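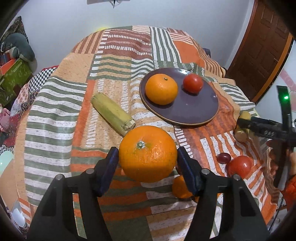
1/ My job at Galanis has been fruit plates and fruit baskets for a long time, and since July part of it is teaching two robot arms how to do them. I do it with a gripper in my hand. You squeeze, the two dark blue pads close on an orange, you carry it to the plate, you let go. Another orange and a small red tomato are on the plate already. Then you do the next one. People keep asking me what the work is like now, so I am writing it down in one place.

2/ Background for anyone outside Hesthorpe: Galanis sends out fruit for offices, hotels and hospital waiting rooms. There are 24 of us on the floor counting both shifts. The arms come from a company called Jandero. The training part is run by Flikbridge, and they are the ones who gave us the hand grippers.

3/ The company needs recordings of people doing the task before the arms can do any of it. The first order was for 2000. One recording is one plate, start to finish. You don't talk during it and you don't reach in with your fingers to fix things. If the fruit rolls, you go get it with the gripper.

4/ The hardest thing for me was slowing down. On the line I pick up two plums in one hand and place them without looking. With a gripper you get one at a time, and if you squeeze as fast as you would with your own fingers, the fruit pops out the front. My first day I did fewer plates than I used to do in an hour.

5/ Oranges are easy. Grapes are awful. Anything cut is in between, depending on which end you come at. You learn to line up both fingers before you close them, and for that you have to move your whole forearm, because your wrist can't do much with that thing on the end.

6/ Pay, since it was the first question from everybody on second shift. Recording hours are paid at the same rate as packing hours. A few of us asked for more on the grounds that it's a different job. The answer was that it would be looked at. I am putting it here so I remember to ask again.

7/ Volunteering for recording was optional in July. Most people tried it once. Some went straight back to the line and said they would take sore feet over a sore forearm. I stayed on because my knees are bad and you can do a lot of it from a stool.

8/ Part of the work is done in pairs, with a gripper each, both people working on the same plate. You would think it goes twice as fast. It doesn't. You spend the first week bumping into each other. My partner and I ended up with a rule: whoever is closer to the plate finishes, the other one waits. Below is the middle of a two-person plate, and the piece I would watch is the orange at the side of the plate, partly over the rim. As a finished plate it would be sent back. The rim has to be clear. 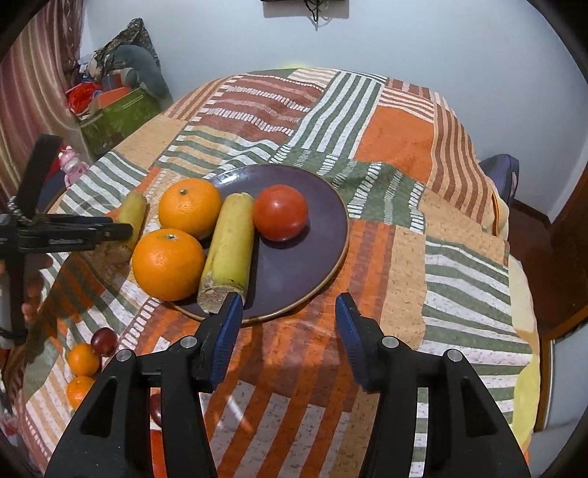
9/ Sent back by whom: two people at Flikbridge look at every recording and mark it keep or drop. Out of the 2000 they kept 1662. We got the list with a reason beside each one dropped. Most common was fruit over the rim at the end. Next was a hand getting in where it shouldn't. A few just said "unclear," and we are still arguing about those.

10/ I did not like seeing that list at first. We never had our packing scored plate by plate. The supervisor would walk past, and if a basket looked bad she told you, and you fixed it. Now there's a record with a reason next to it. We asked for two things: no names on the list, and dropped recordings don't go in anyone's file. We got the first in writing. The second we have by word of mouth only — I would like it in writing too.

11/ What the arms do so far. They can put oranges and tomatoes on a plate if the fruit is spread out and nothing is touching anything. They go slowly. They are bad with grapes and with bruised fruit, because they don't know it's bruised. Somebody has to stand there and pull the bad ones out first.

12/ So there's a new job on the floor, which is sorting ahead of the arms. It used to be part of everyone's job and took no time, because your thumb told you. Done all shift by one person it is dull. We rotate it every two hours. It was not in the plan we were shown. We worked that out ourselves after the first week.

13/ Another change I didn't expect is the talking. On the line we talk the whole shift. Near the arms you stand further apart and there's a yellow line on the floor you don't cross while they're moving, so the people at that end are quiet. One of the older packers asked to be moved back for that reason and she was.

14/ Things that got better: nobody has to lift the full crates onto the high shelf any more, since the whole layout was lowered for the arms. Should have been done years ago without them. Also the early start. The arms can set out the plain plates before we come in, when they are behaving, and first shift begins half an hour later.

15/ Jobs. No one has been let go. Two people left over the summer and were not replaced, and I think that's how it will go. Management says the head count "is expected to stay stable." I have no reason to call that a lie, and I also notice that it isn't a promise.

16/ Somebody asked if it bothers me to train the thing that might take over my work. Some days, yes. I would still like it to be done by people who know what a good plate looks like. The first sample plates from the engineers had every tomato stem side down, in a neat ring. Customers send those back.

17/ If your workplace is about to start on this, here's what I would ask before day one. Who sees the recordings and how long are they kept. Is it paid as a separate job. Can you go back to your old post if you don't like it. How long is one session — ours was two hours at the start and that's too long for your grip. One hour with a break is better.

18/ Also ask for the smaller handle. There's a smaller handle. We used the big one for three weeks before someone found the other size in the box.

19/ Next up is bananas in bunches, and I have no idea how that will go with two pads. There's a meeting with Flikbridge on August 7, 2020, open to both shifts, and the file question is on the list. Will add to this thread after.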